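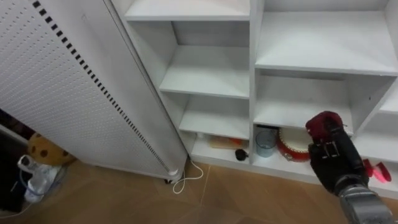

Tiltora module – Small Spaces, group 2
Final report: The shelf room at Dakemari House
Submitted by Lilian Mohamedi

1. What the project was

The brief said pick a space people already share, find out what is wrong with it, change something, write it up. Budget none, or near enough. We picked the shelf room on the ground floor of Dakemari House. It has a tiled floor, a white open shelving unit and a white panel heater on castors that gets wheeled about. People from the kitchen, the sewing group and the front desk all put things there. Most of them don't take things away again.

Two questions:
Can the shelves be emptied and refilled so that people find things?
Where should the heater live when the shelves are in use?

The second question was not in our proposal. It got added after the first visit when we couldn't get at the left hand side of the unit.

2. Before

First visit was in September. We did a full inventory before moving anything, which took the whole afternoon and was very dull. 197 items. List is in appendix A, typed up from the paper sheets so apologies for spelling in the bottom half.

Main groups were kitchen things (boards, bottles, lids, tubs), fabric and thread, stationery, cleaning, and a fifth group we called "unknown" that was bigger than the stationery. Lots of caps and knobs in the unknown group. Jars with no lid, lids with no jar.

Things we noticed:
- heavy stuff up high, light stuff at the bottom. Wrong way round
- same item on different shelves because people couldn't see the first one
- nothing labelled except one tub marked "BITS"
- flat things standing upright and falling over every time someone pulled a neighbour out
- heater pushed up against whichever side was less full that week

We also asked people. Short questionnaire on the front desk, plus talking to whoever came in. Main answer was "I know where mine is". Second most common was "I've stopped looking and buy a new one". One of the sewing group said she keeps her scissors in her coat now.

3. Method

Empty, sort, wipe, refill. Sounds simple, took much longer than the plan said. Gantt chart in appendix B is the original one, not the real one.

Sorting was done on the corridor tables. Four piles – goes back, goes to the person it belongs to, goes to Sundqvist (the charity shop down the road, they took nearly everything we brought), goes in the bin. We had a rule that any item had to be decided within a minute. Broke the rule a lot. The unknown group mostly went in a box at the front desk with a note on it, and some of it did get claimed.

Emptying went top to bottom, one column then the other. The unit has two columns, the right one wider than the left, and we should have measured both at the start. We only measured the left and assumed. The first drawing was wrong because of this and had to be redone (see section 6).

All the shelves were wiped with washing up liquid and warm water. White shelves show everything. There was a ring mark on one that wouldn't shift, we left it.

4. The heater

Tall flat heater, lots of small round holes across the front, vent slots down the edge. It's on little castors and rolls easily on the tiles, so everybody rolls it. The cable is the problem. When the heater is moved, the slack ends up in a loop on the floor exactly where you stand to reach the shelves.

Positions we tried out:

A – in front of the left column. Out of the way of the door but you can't stand square to the shelves, you lean round it. People put nothing back on that side.
B – beside the unit, right hand end. Good access. Cable has to cross the doorway, so no.
C – opposite wall, facing the shelves. Cable runs behind it, nothing to trip on. Room felt warm enough to sit in according to the sewing group. Takes up the spot where the step stool was.

We went for C. The step stool is now on a hook outside the door. Rule on the wall says heater is to be off and rolled clear before anyone loads the shelves, and nothing hung over it. There was a tea towel on it on our second visit.

We kept a clear gap of 1,000 mm between the heater and the shelf fronts in position C. That number is ours, chosen because it is enough for one person to crouch down to the bottom compartment and get up again. Anyone repeating this should read the heater's own instructions and go with those, the ones for this heater were missing.

5. New layout

Bottom: heavy and flat. Wooden boards lie flat now and do not stand up. Bottles with them towards the back.
Middle: daily things, at hand height.
Upper: light and rarely used. Fabric mainly.
One shelf kept empty on purpose. This was argued about. Argument for was that people always arrive holding something and need a place to put it down while they look. Argument against was that it will be full by Christmas. We kept it.

Labels are card, in capitals, on the front edge of each shelf. We priced up baskets at Didano but it would have used the whole budget and the wide column would have needed a different size. Cut down cardboard boxes did the job, covered in brown paper. They are not beautifull.

6. What went wrong

Measuring. Already said. Measure both sides.

Labels fell off the first night – wrong tape. Second lot have held so far.

We refilled the shelves too early. Some people hadn't collected their things, so we had to take a shelf down again to get to a sewing tin. Should have waited a week.

Small loose objects. We never found a good answer. A black cap or a bit of something orange gets put on the nearest shelf and then it lives there. A pot for loose bits was tried and turned into a second BITS tub.

7. Results

Timed test: one person, a list of items to find, before and after. Before, the test was stopped at 30 minutes with items still missing. After, the same list was finished well inside that. Only one tester though and she had helped with the sorting, so it's weak. A proper test would use somebody who had never been in the room.

Questionnaire repeated, fewer replies than the first time. Mostly positive. One reply said "where is the stool".

Heater was found out of position on a few of our checks, always back by the left column. Floor tape to mark its place is the next thing to try, we ran out of time for it.

8. If we carried on

Floor tape for the heater
Cable clips along the skirting
Proper boxes for the wide column
Another inventory at the end of spring term, same sheets

Appendices A to C attached seperately.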